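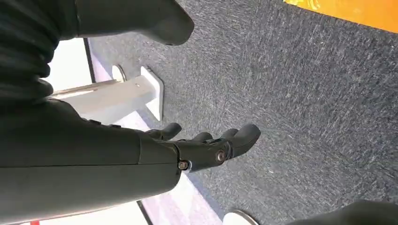 # Carpet in the spare room: lift it or clean it?

**fiddale_rd** · 7:45 pm

Moving everything out of the spare room this month and I need to decide about the carpet before the shelving goes back. It has been down since before we bought the house. I don't know if it's glued. The room gets used for boxes and ironing and not much else.

**Tackstrip**

Lift a corner behind the door first. If it comes up off gripper rods you can put it back in a minute. If it's glued you'll hear it.

**moth_and_rust**

I'd clean it. Hired a machine from Zepeda last February, went over the back bedroom twice and it's still fine. New carpet plus fitting is a lot of money for a room full of boxes.

**Tackstrip**

> I'd clean it.

Not before looking at the underlay. If that has gone to crumbs you're washing a carpet that needs to come up anyway.

**Bustida**

Disagree with both. Shelving on carpet always leans. Take it up and put vinyl down.

**moth_and_rust**

Mine doesn't lean. Put a strip of ply under the feet.

**fiddale_rd**

Lifted the corner. Rods, no glue. Underlay is thin but in one piece. Shelving is the Likel sort with three uprights and it did lean before, so Bustida may have a point.

**Bustida**

Thin underlay is next to no use. I paid roughly 45 pounds for my vinyl, end of roll.

**fiddale_rd**

I'll clean it for now and try the ply. If the shelves still lean it can come up in spring.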